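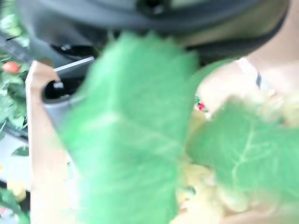 Two green leaves, close up

Setting Up Your First Bore Measurement on the Kedari Height Gauge

I love this little routine! Once you have it down, checking a bore takes barely 2 minutes, and the numbers repeat beautifully.

Wipe the granite plate and the base of the gauge, then let the part sit in the room for over 60 minutes. Switch on, zero the probe on the plate, and run the ball constant on the setting block - do this again any time you change the tip. 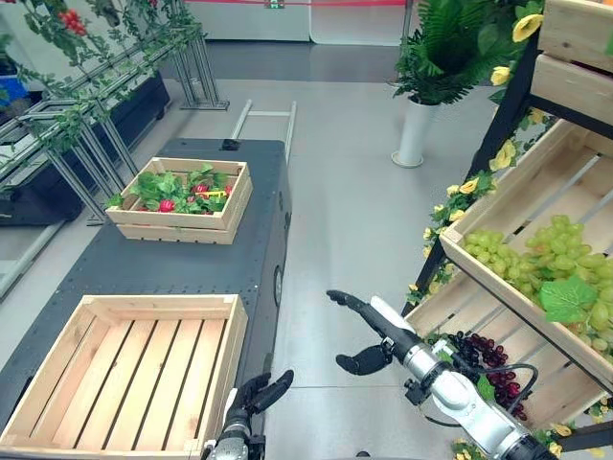
Next, bring the probe into the bore and touch the bottom. Rock the part gently side to side until the display catches the lowest point. Do the same at the top. The gauge gives you diameter and center height together, so write both down!

Our practice plate has a bore centered at 136 mm, and Diễm Lại at the Allville shop likes to take 11 readings on it before starting real work. If yours wander, go back and clean the tip first. 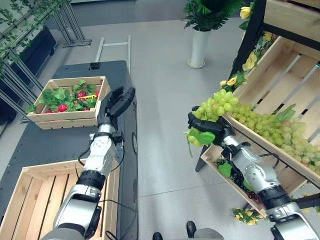

Wooden crate with strawberries and artificial leaves, on a wheeled cart

Save the program under the part number and park the probe high.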